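4.3 Do later volumes really get better?

The claim we started from is a familiar one. On Plura, as on most sites where readers post reviews, the average star rating for a series tends to climb from the first book to the last. Publishers quote this climb on back covers, and Bakke and Khan treat it as evidence that writers learn their trade in public. We were not convinced when we read their paper, and we are less convinced now.

The trouble is who is left by the time book five comes out. A reader who gave the first volume two stars has little cause to buy the second. The people who rate the fifth have already liked four books in a row, or at least put up with them. An average taken over that group says something about the group, and it may say very little about the fifth book. Engebretsen raised the same point about serial fiction in magazines, in a short note that seems to have been cited mostly by people who had not read past its title.

To see how much of the climb is left once the dropouts are dealt with, we took 928 reviews of five fantasy and family-saga series from Plura and traced them to 252 accounts. For each account we asked how far the reader got. Only those who rated every volume were kept for the main comparison, which left us with a much smaller and, we suspect, rather odd set of people. Someone who rates every book in a long series on a public site is not the usual reader, and we make no claim that they are.

Among these full-run readers the climb almost goes away. Three of the five series are flat. One rises slightly, and the rise comes entirely from the last volume. The fifth goes down, steadily, from the second book on, even though its plain average on the site goes up. That last case bothers us most, as it is the series Bakke and Khan use as their opening illustration.

We would be happier with this result if the stars themselves were steadier. Flor Cáceres reread a sample of the written reviews with the ratings hidden and tried to guess the stars from the words. She did well at the bottom of the scale and poorly at the top. Praise for a four-star book and praise for a five-star book are often the same praise. "Loved the sister, cried at the end" appears, nearly word for word, under both. A complaint is more telling: reviewers who disliked something usually name the chapter, the character or the plot turn that put them off.

Geeta Bansal then asked nine members of the Jimholm reading circle to rate a series they had finished the previous winter, and to rate it again in April without looking back. The second ratings were higher for the final volume and lower for the middle ones. The first volume hardly moved. This is a tiny group, all of whom know each other and argue about books over coffee, and we would not rest much on it. Still, it fits a suspicion that a good ending lifts the memory of itself and of nothing else, and that people who post their ratings in one batch after finishing the whole series are reporting something other than what they felt book by book.

Batch posting is common. On Plura it is easy to spot, as the reviews of all volumes go up on the same evening. Cliker, the reading tracker used by some of the same accounts, asks for a rating when the last page is turned, and its numbers are duller and lower. Bakke and Khan mention Cliker in a footnote and set it aside on the grounds that its users are "less engaged." We do not know how they could tell.

Figure 2. White plastic enclosure box with its open interior facing up; a hollow screw post stands at a corner of the rim.
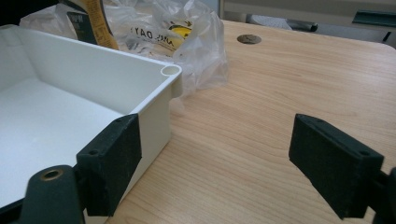 Why do averages for a series rise if the same readers do not rate the later books higher? Most of the rise comes from unhappy readers giving up early, so that their low ratings are counted for the first volume or two and are missing from the rest.

A defender of the climb has two replies. The first is that leaving is itself a kind of rating, and that a series which keeps some of its readers to the end has earned its late stars. Fair enough, but then the number to print is the share who stayed, and we have yet to see that on a back cover. The second reply is that our full-run readers are loyalists who began near the ceiling and had no room to move up. We checked. Their first-volume ratings were high, though well short of the maximum in four of the five series, so there was room, and they did not use it.

The age of the books may matter more than we have allowed. Two of the series began before 2000, and their early volumes were mostly reviewed years after they came out, by people who already knew how the story ended. Signe Engebretsen, who kindly read a draft, thinks these two should be dropped altogether. We kept them in. Without them the result looks a little stronger, and we did not like the idea of cutting cases in the direction that helped us. Readers who disagree can leave out the first two rows of Table 5.

What we cannot offer is any measure of whether the later books were better written. Nothing in the ratings speaks to that, in either direction, and the reviews are of little help, since most of them spend their length on plot.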